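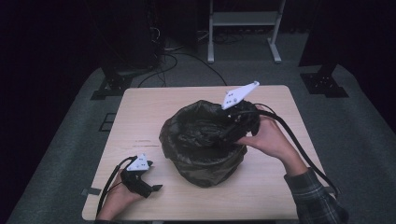

Una bolsa negra sobre la mesa, con el borde doblado hacia fuera.

Clerstead estrena en marzo la recogida de restos de cocina puerta a puerta

Hola a todos. Soy Meenakshi Varghese, llevo la comunicación de Nillel y esta vez me han dejado escribir la nota a mi manera, así que voy a contarlo como se lo contaría a mi vecina en el rellano (que, por cierto, ya me ha preguntado tres veces cuándo empezamos).

¡Empezamos en marzo! Nillel pone en marcha en Clerstead un servicio de recogida de restos de cocina a domicilio. Entramos con 100 hogares del barrio de Visser, todos apuntados ya, y pasaremos dos veces por semana a partir de las 7 de la mañana. Quien madrugue poco puede dejar el cubo en el portal la noche anterior, bien cerrado, por favor, que en Visser hay mucho gato.

¿Qué se puede echar? Peladuras, posos de café, pan duro, cáscaras de huevo, las sobras de las lentejas y hasta esa lechuga que se compró con tan buenas intenciones. Los huesos grandes, las conchas y el aceite se quedan fuera de momento. Las bolsas de plástico también van aparte, en el contenedor de resto de toda la vida, y para el cubo orgánico repartimos un rollo de bolsas compostables a cada casa. Si se acaban, se piden más y las llevamos en la siguiente vuelta.

Todo lo recogido va a Woltari, la planta de compostaje que tenemos a 20 kilómetros, pasado el puente viejo. Allí el material tarda unas 12 semanas en convertirse en compost, que vuelve al barrio para los huertos y las jardineras. A mí esta parte me encanta, porque tengo dos tomateras bastante tristes en el balcón y ya les he prometido un saco.

El servicio cuesta 47 euros al año por vivienda, con el cubo incluido. Los edificios que se apunten enteros pueden pedir un contenedor compartido con llave, y ahí la cuota se reparte entre los vecinos. Si alguien se muda a mitad de año le devolvemos la parte que no haya usado, solo tiene que avisarnos con un mes.

Después del verano queremos abrir la lista al resto de Clerstead, calle por calle, empezando por las que rodean el mercado. Las fechas las iremos publicando en cuanto tengamos cerradas las rutas del camión.

Para entrevistas, visitas a Woltari o dudas sobre qué hacer con las cáscaras de mejillón, preguntad por mí en la oficina de Nillel en Clerstead. Por las mañanas suelo estar.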